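3.2 Collecting demonstrations by hand

All demonstrations for the soft-goods tasks were recorded with a hand-held gripper. The operator holds the body of the tool, opens and closes the fingers directly, and carries out the task as it would be done with a bare hand. A camera on the tool records the fingers and whatever lies between them. The same finger shape and the same pads are mounted on the arm at run time, so the view during training and the view during execution differ mainly in what is seen of the operator.

We recorded 400 demonstrations at two sites, Baltton and Skistura. The Baltton set was finished in July. The Skistura set was closed on 8/21/23, and nothing recorded after that day is used in this paper. Operators were told to work at their own pace and to repeat a grasp if the first one slipped. Repeated grasps were kept in the data. Demonstrations in which the tool was put down before the task was finished were thrown out.

Bedding was the hardest group of objects to cover. Prints and folds change the look of the surface from one recording to the next, and the edge of an item is often hard to tell from a crease. Items with stitched channels, such as quilted pieces, can be gripped across several rows at once, and operators differed in how deep they set the fingers. We gave no rule for this. Figure 4 is taken from the bedding group.

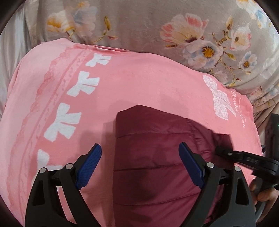

Figure 4. Camera view from the hand-held gripper. A burgundy quilted item lies between the two fingers, against a pink fabric cover with white bow prints. The blue grip pads face each other across the item.

3.3 Remote control as a comparison

To compare the two ways of teaching, we recorded a second set of 161 demonstrations by remote control. The operator sat beside the arm and moved it with the Yammine controller, watching the work directly and on a screen. Tasks and start positions were the same as in Section 3.2.

Remote demonstrations took nearly twice as long. Most of the extra time went into the approach, where operators stopped above the fabric to check height before closing the fingers. Of the remote set, 33 demonstrations were left out of training because the arm reached a joint limit. The hand-held set has no such losses at recording time, but some of its paths cannot be followed by the arm, and these were removed later with the Zerkari path checker, as described in Section 3.4.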